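Subject: Re: [clemgate-trail] Segment order for the May road log

On May, 9:40 a.m., Stefanou wrote:
> The log still lists Skendum before Hidari. Drivers coming
> from the north reach Hidari first. Which order do we print?

Print north to south. The Clemgate depot stays as mile 0 and Hidari moves to mile 70. Skendum follows at mile 153. 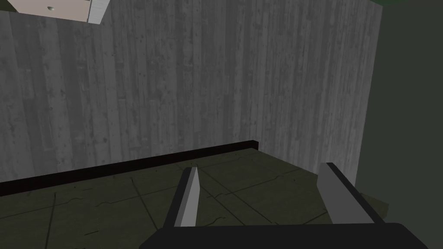
Does the ferry landing need its own entry?
It goes under Hidari as a side trip, 6 miles each way, with no separate mile number.

The courthouse museum at Skendum closes at 4 p.m. The old log said 5, so please fix the table as well as the text.

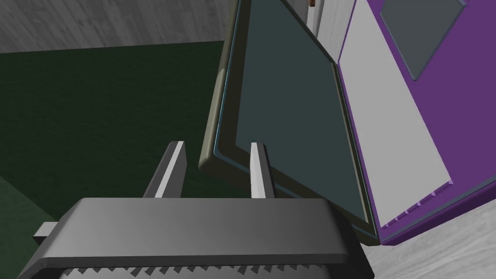 Gripper, from above and behind.

Elevation at the pass is 2,062 feet. Use that figure in both the log and the map legend. The gravel detour is open again and the warning can come out. 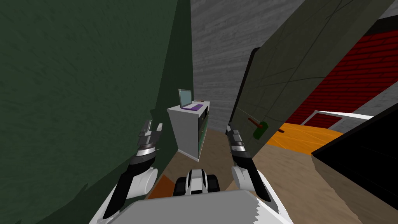 Passage with cabinet and open laptop at the far end.

Send corrections to the list before the file goes to layout.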